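Rurkley 104 Slim Desk Keyboard

Full-size wired keyboard, UK layout
Product code: RK-104-S
Availability: in stock at Sumdale, two to three working days for delivery

The Rurkley 104 Slim is a full-size wired keyboard for office and home use. It has a number pad, a full row of function keys and a proper-sized Enter key in the UK shape. It replaces the older Rurkley 118, which had a row of media buttons along the top that most customers told us they never used.

The keys are low and have a short travel. If you are used to a laptop you will get on with it straight away. If you are coming from an older, deeper keyboard it may take a few days before your typing speed is back to normal. The keys are quiet, though the space bar is a little louder than the rest.

Letters are printed under a clear coating and do not rub off in normal use. Please do not clean them with anything containing acetone. A slightly damp cloth is enough, with the keyboard unplugged first. 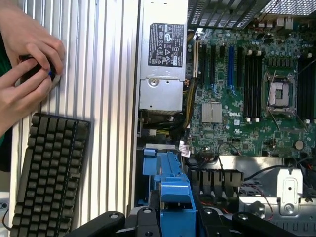

The lead is 2 metres long and leaves the keyboard at the back, left of centre. That is long enough for a computer kept on the floor beside the desk. For a machine further away we sell the Gevico extension lead, listed under Accessories. Please use only one extension at a time, as a longer run can cause missed key presses.

There is nothing to install. Plug it in and wait a few seconds. The first time you use it on a particular computer you may be asked to choose a layout - pick United Kingdom, or the @ and " keys will be swapped over. If the pound sign comes up as a hash, the layout is set to US and can be changed in your language settings.

Two fold-out feet at the back raise the keyboard slightly. They have rubber ends and can be replaced if one snaps. Spare feet are sold in pairs. The ones for the 118 do not fit.

Which model do I need?

The 104 Slim suits most people. The Rurkley 122 is wider and has an extra block of function keys on the left, for use with older stock and booking systems. If your software does not ask for F13 and above, you do not need it. The Bouzid Compact has no number pad and leaves more room for a mouse, but its arrow keys are half height and some customers find them fiddly.

Wrist rest

The Bouzid wrist rest fits the 104 Slim and the 118. It is sold separately and sits loose in front of the keyboard. It is too short for the 122.

In the box

Keyboard
Printed setup sheet
Cable tie

Guarantee and returns

The keyboard is guaranteed for two years against faulty keys and lead failure. Spills are not covered. Unused items can be sent back to Sumdale within 30 days in the original box, and we pay return postage on faulty goods only.

Orders of ten or more are priced separately. Send us the quantity and a delivery address and we will reply with a quote, normally the next working day.

Stock note, 23rd October: the white version is sold out and is expected back in February. Black is not affected.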